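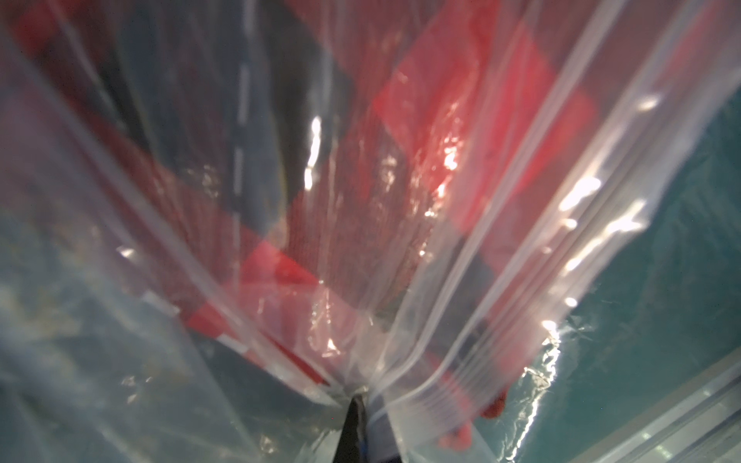
Neves, December

Sorken gripper kit for bagged returns – worth it?

Folke Hellström
Small shop, used and returned clothes, everything goes out in clear zip bags. Looking at the Sorken kit (two fingers plus the wrist camera) to move bags from the table to the bins. Quote is 2000 for the kit and 295 for the softer finger pads. Knits and shirts mostly, folded. My worry is the plastic. It's shiny, it wrinkles, and the camera gets a whole row of glare spots along the zipper. Pinching a gathered bit of the bag looks like the way to go but I don't know if it holds over a full shift. Anyone running one on bags and not boxes? Also is the Irkon any better for this? Need to answer the sales guy by Friday.

flatpack_dee
Have had the Sorken since spring, same kind of work. Pinch grip is fine if you grab where the film bunches up. Grab one flat layer and it slides right out. We do some 45 bags an hour, not fast, but it keeps going through lunch. Things I'd do again:
Skip the pads at first. Ours picked up lint and got slick, went back to the plain black tips.
Press the air out before you zip. Puffy bags roll.
Turn the overhead light off or move it to the side. Helped more then any camera setting did.
Keep the speed down on heavy stuff. A thick sweater swings and the bag can tear near the seal – lost a few that way.
Support answers email, slowly. Manual is bad, get the newer one off there site.

Moss_R
irkon is suction. no good on wrinkly bags, ok on stiff mailers

tallyho
Depends on your bags. We tried the demo unit with the cheap thin ones and it was dropping them all morning. Switched to a heavier bag from Flamel, 379 for a case, and it settled down. Ask if they'll test with your own bags before you pay, they did for us. Shipping was extra btw, wasn't on the quote.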